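Keeping a work mat where you put it

I do all my small fiddly jobs on the table, and for years I did them straight on the wood. Then I scratched it (a long one, right where the light hits it) and went out and got a mat. Best thing I've done for that table! A plain gray one is what I'd pick again — little parts show up on it so much better than on wood grain.

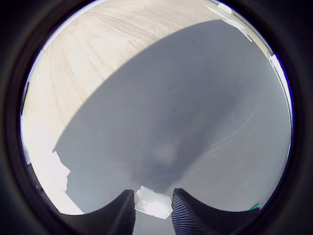 Gray mat over pale wood, up close.

Go over it with a lint roller now and then. I gave mine some 80 passes in July after a sanding job, which was overdoing it.

My mat used to creep toward me all evening, so now I tape it at the corners. White masking tape is fine, and crossing two strips over a corner holds better than one long one. Press it down with your thumb, and peel it back slowly when you're done.
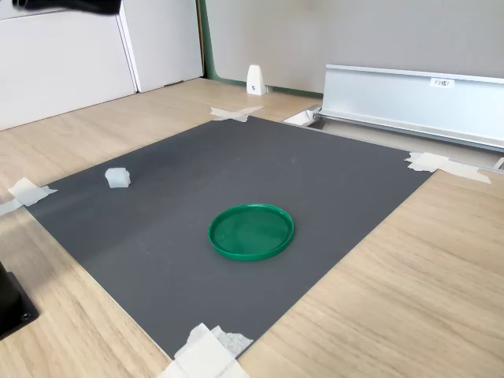 Filed under: Table & Workbench

Save your plastic lids, too! A shallow one with a raised rim makes a great little tray for screws or beads. Gifty Ayaaba swears by jar lids, but I like mine wide enough to get two fingers in.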